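The Brikodo Skewer Supper Kit: a summer of eating things off sticks

I should say at the start that I'm very easily won over by a kit. Put anything in a box with a booklet and a bit of tissue paper and I'll be carrying it to the till before I've read the back. My sister Teresa Loureiro knows this about me, and it was she who stood beside me in Matos (the cookshop by the bus station, with the lovely old tiled floor and the parking that costs more than the shopping) and said, very patiently, "You do know it's just sticks and a spice rub?"

Well, yes. It is mostly sticks and a spice rub. But I've been using it since the beginning of August, sometimes twice a week, and I've got rather a lot to say about it.

The box holds a bundle of thin wooden skewers, three spice blends in little tins, a sachet of glaze mix, a folding basting brush and a booklet with 12 recipes. There's also a cotton bag for keeping the skewers in, which I thought was silly until I remembered how I'd been keeping mine before, in a paper packet at the back of the drawer, where they came out of the bottom and stabbed me whenever I went looking for the corkscrew. I now think the bag is quite possibly the best thing in the box.

I'll begin with the skewers, as you can't have a supper without them. They're a good length, long enough for a proper portion with a few inches left over to hold on to. I had one or two that were splintery near the blunt end and I simply threw those out. The points are sharp enough to go through a piece of raw carrot without the stick bending, and if you've ever tried that with the cheap ones you'll know how rare it is! They do need soaking. The booklet says half an hour and I'd say an hour, especially if you cook under a grill as I do. Mine is fierce at the back and lazy at the front, and on the first evening I lost the ends of four skewers to it and had to open both windows.

Now the spice tins. There's a smoky paprika one, a lemon and herb one and something called Orchard, which smells of Christmas and which I put off opening for a fortnight. The paprika is the star. It's warm without being hot, it has a decent amount of garlic in it, and it does something wonderful to plain chicken thighs that I'd only had time to leave for twenty minutes. I've put it on roast potatoes as well, and on eggs, and once on buttered toast when I was home late. The lemon and herb is pleasant but a bit dusty, the way dried lemon so often is, and I ended up grating fresh peel over the top each time, at which point I might as well have used my own thyme. Orchard I was wrong about. Try it on pork with pieces of firm apple in between, or on halved plums if you're doing a pudding. Henrique Veloso from next door had five plum ones standing up at the garden gate and then asked whether there was any cream.

The glaze is the weak spot. You mix the sachet with water and warm it in a pan until it thickens, and mine went from soup to glue in the time it took me to turn down the radio. It tastes all right, sweet and a little sharp, but it catches very quickly and once it has caught your grill pan is in for a long night in the sink. I'd leave it until the last two minutes of cooking, whatever the booklet tells you about brushing it on from the start. Honey and a spoonful of mustard does the job just as nicely.

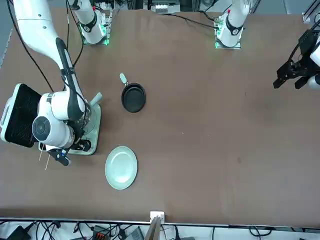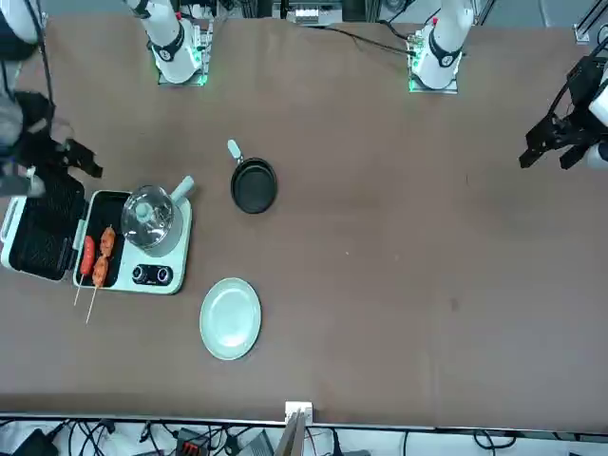
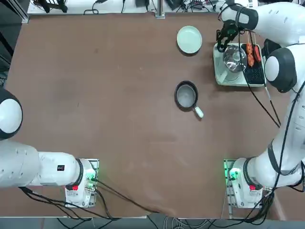

A good big brown table top to work on.

About the booklet, then. It's nicely printed and it lies flat when it's open, and I wish more publishers would take that trouble. The recipes are short, which suits me, and the order of work is sensible, so that you get the rice going before you start cutting things up. I've now made nine of them. The ones we've gone back to are the chicken with spring onion, the halloumi with courgette, and a very good one with new potatoes and sausage where you boil the potatoes first and then crush them slightly so the edges go crisp. That last one fed Bernardo Rebelo and his two boys when they were here for the weekend with a tent that leaked, and there wasn't a scrap left.

The prawn recipe I'd skip. It asks for eight minutes, and eight minutes is about twice what a prawn wants. The aubergine one is a nice idea, but the pieces are cut so thick that they were still squeaky in the middle when the outsides had gone dark. I did it again with thinner slices, salted and left in a colander while I got on with the washing, and it was much better. I've pencilled that in the margin for next time.

One thing I would like to have seen is some thought about cutting. Everything depends on the pieces being the same size, and the booklet just says "bite-sized" all the way through. Whose bite? Joaquim Brandão, who comes to us for supper a good deal, could manage half a pepper in one go, and my mother likes everything the size of a postage stamp. What I do now is cut the meat first, put one piece on the board as a guide, and cut all the rest to match it. It takes a bit longer but they all come ready together, and you don't end up picking over them with a knife and prodding.

I'd also leave a small gap between the pieces. For years I pushed everything up tight because it looked generous, and then wondered why the chicken was pale on the sides that touched. If you've got something floppy, like a strip of courgette or bacon, fold it back and forth and put the stick through the folds, and it will hold its shape lovely. And if things spin round when you turn them (mushrooms are terrible for this) use two skewers side by side. The booklet does mention that last one, to be fair, but it's hidden under the potato recipe where you'd never think to look.

The basting brush folds in half like a penknife. I can't think why. It's no smaller in the drawer when it's folded and glaze gets down into the hinge, and I've gone back to my old one with the chewed handle.

I had a look at what other people made of the kit before I wrote this. There were 1,117 reviews on the shop's website when I looked and I confess I gave up fairly quickly, but the complaints I did read were mostly about the glaze, so at least I'm in company. One lady was cross that there was no meat in the box.

As for how it compares, I've had the Onduden set as well, which was a birthday present some years ago. That one has flat metal skewers and no spices at all. The metal is better if you barbecue a great deal, as there's no soaking and things don't slip round, and of course you wash them and use them again. But they hold the heat like nobody's business and I wouldn't hand one to a child. For a supper at the kitchen table where everybody makes up their own, I much prefer wood. You put out bowls of this and that and let people get on with it, and the fussy ones can have six pieces of pepper and a sausage and not a word need be said.

You can buy refills for the paprika on its own, which I've done already, and the skewers come in a big pack of 500 that I was very tempted by until Teresa took it out of my hands and put it back on the shelf. She was probably right. I'm going back without her.

Would I buy the kit again? I think I'd give it to somebody, and in fact I've got one put by for my niece, who is moving into her first flat and owns a grill pan and not much else. If you've a good spice shelf already you could get by with a tin of the paprika and some decent skewers from anywhere. If you haven't, or if you're like me and want the box and the tissue paper, it's a cheerful thing to have in the cupboard.

Good points: the paprika blend, sharp sturdy skewers, the cotton bag, a booklet that stays open.
Less good: the glaze, the folding brush, the timing for prawns.

Four stars from me. I'd soak the skewers before you so much as take your coat off.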